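About Skerkometti

Skerkometti is a small cooking school operated by Skukon. It teaches measuring, mixing and rolling at a table, without ovens or fixed kitchen equipment. Courses are intended for adults who are new to home baking, for returning learners and for staff of residential homes who prepare food with residents.

The school opened in May 2023 under the direction of Mitsuko Tanabe, who wrote the first syllabus and still revises it once a year. Joanne Mottram is responsible for course content. Kimie Yagi manages supplies and the table layouts. Sadao Mizuno maintains the furniture and handles room bookings.

How the tables are set

Each course has a written layout. The layout states which items go on the table, where they go and in what order they are used. Items not yet needed stay along the back edge, and the front is kept for work. Bottles are laid on their sides in layouts where the learner reaches across the table, and the rolling pin lies parallel to the front edge. Checkered cloths are used on most tables. The squares serve as a rough guide to spacing when a layout is reset between groups.

The steel bowl is introduced first. Learners practice emptying a small cup over the middle of the bowl before they handle flour or liquids in quantity.
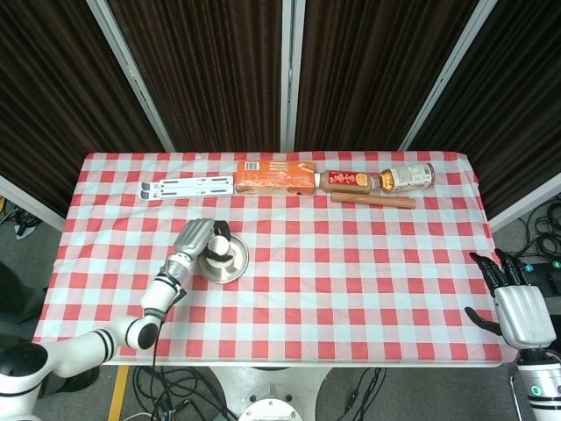

Small cups were chosen over spoons for the introductory course. A cup holds a fixed volume when leveled, and errors are easier to find afterward. Ms. Mottram's notes for the course cover cup handling, leveling, pouring height and the order of dry and liquid ingredients. The notes are issued on paper at the first session and are not sold separately.

Courses

Table Basics consists of seven sessions. It covers measuring, mixing in a bowl, rolling by hand and clearing the table. No previous experience is required.

Rolled Doughs consists of 10 sessions and assumes Table Basics or equivalent practice. Dough is prepared and rolled at the school, then taken home in a covered container for baking. Plain rolling pins without handles are used throughout. Learners who prefer a handled pin may bring their own.

Pantry and Packaging is a single session on storing boxed and bottled goods: reading labels, dating opened packages and deciding what should be kept upright. Packages on the table are ordinary store goods. Learners sort them, return them to the row and repeat the exercise with a different arrangement.
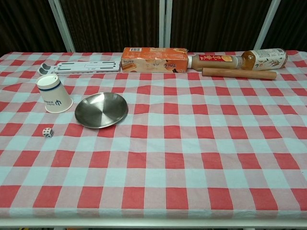
Group size is limited by table length. Two learners share a table in Table Basics; Rolled Doughs is one learner to a table. Requests for larger groups are referred to Oda, our second room, where the tables can be joined end to end.

Cleaning and storage

Cloths are removed and washed at the end of each teaching day. Bowls and cups are washed by the learners as part of the session. Rolling pins are wiped, dried flat and never soaked. Mr. Mizuno checks table frames and curtain fixings every June, and the rooms close for 96 hours while this is done.

Supplies are held in a shared store under the Zerkis labeling system, developed in-house by Ms. Yagi. Each shelf has a code, and each layout sheet lists the codes in the order of collection. The system replaced a handwritten ledger – the ledger is still kept for loaned items.

Enrollment and contact

Enrollment forms are available at the front desk and should be returned to Noémie Pelletier, course administrator, Room 1241. Please state any food allergies and whether you need a seated work position. Adjustable tables are available in both rooms, but must be requested with the form.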